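December 23, 2002

Woke up with a plan, always a bad sign. The plan was to have the white surface in the back room clean by noon so the wrapping could be done on it, and the wrapping done by two so I could be insufferable about it at Fitzgerald's dinner. As of this writing it is nine at night and I have wrapped one book, badly, on the bed.

The trouble is the brown marks. I'd been putting things on top of them for weeks, a system that works very well until you need to pick the things up. Today I picked the things up. There they were, stacked like the rungs of a ladder, with a spray of little specks wandering off to one side as if the ladder had been shaken.

Demetrius says rust. Demetrius says rust about everything, including the soup at Astholm that time, but I've come around to it. He thinks I dragged something with feet across it back in February, when I was moving house and not at my best. I said I'd remember doing that. He asked what else I remembered from February and I had to admit it was mostly the stairs.

Tried dish soap first. Then baking soda, made into a paste, which I left on for 14 minutes because the back of the box was vague and I was on the phone. Then an eraser, the pink kind, which gave me a pile of pink crumbs and a sore thumb. The marks looked refreshed. Fitzgerald, who I was on the phone with, told me his mother used lemon juice on everything and would I like her number. I would not. Last time I was on with her for 50 minutes and came away with a recipe for pickled beets and a strong sense of having let her down.

Walked over to Kuvgate for lemons. The man at the register looked at my two lemons and my can of scouring powder and said "big night." Almost bought a tablecloth while I was there and solved the entire thing for the price of a tablecloth, but I'd already told people I was cleaning. There is such a thing as momentum.

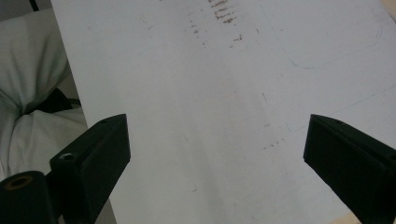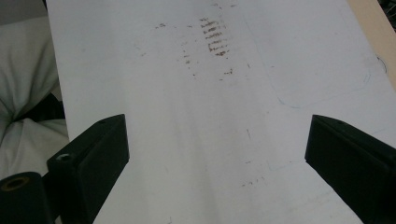
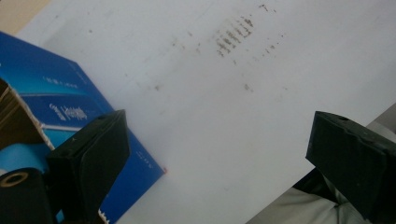
The brown marks, all three times, and in the last one the blue box I still haven't put away.

Put the lemons in the fruit bowl, where they look nice. I'm not doing it tonight. The scouring powder has a warning on it longer than the book I wrapped, and I'd like to read it in daylight with my glasses on.

Still to wrap: the scarf, the radio for my brother, whatever it was I got for Mrs. Aoki next door (must look in the closet, it may be candles). Still to mail: the Neltstead cards, which will now arrive in January and have to be described as thoughtful. Fitzgerald wants me at six tomorrow with a salad. I said what kind and he said "a big one" and hung up.

Feet are cold. The upstairs people are moving their furniture again — every night this week, same piece, I'd swear, back and forth over my head. I hope it's leaving marks.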